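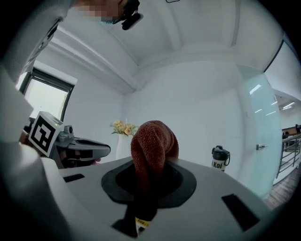 ## Opening Night at the Predham

Fulgencio Moya hung the last of the bottle-cap portraits at 5 and went behind the bar to wash his hands. The owner had given him the long wall and the hallway to the restrooms. He had wanted the front window, but the window belonged to the beer signs.

Araceli Nieto came in while he was drying off. She ran the gallery on Figueroa Street and had turned him down in April. She ordered a Drultmont, neat, and carried it down the wall without talking.

She stopped at the trumpet player.

"How many caps in this one?"

"192. I ran out of green and had to paint a few."

"Which ones?"

He showed her. They were in the collar. She bent close, then stepped back into a man carrying nachos and apologized to him.

"You should have left them the wrong color," she said.

"I thought about it."

"Who's buying?"

"My cousin says he wants the boxer. He hasn't paid."

The band started its sound check, so they moved to the hallway, where the three small pieces were. The light was bad there. People squeezed past to get to the restrooms, and one woman leaned her shoulder on the portrait of his father while she looked for her phone. Fulgencio waited until she left and straightened it.

Araceli asked the price of that one.

"It's not for sale."

"Then why is it up?"

"I had two nails left," he said.

She finished her drink and set the glass on the cigarette machine. She told him to call her after the show came down, and to bring the trumpet player.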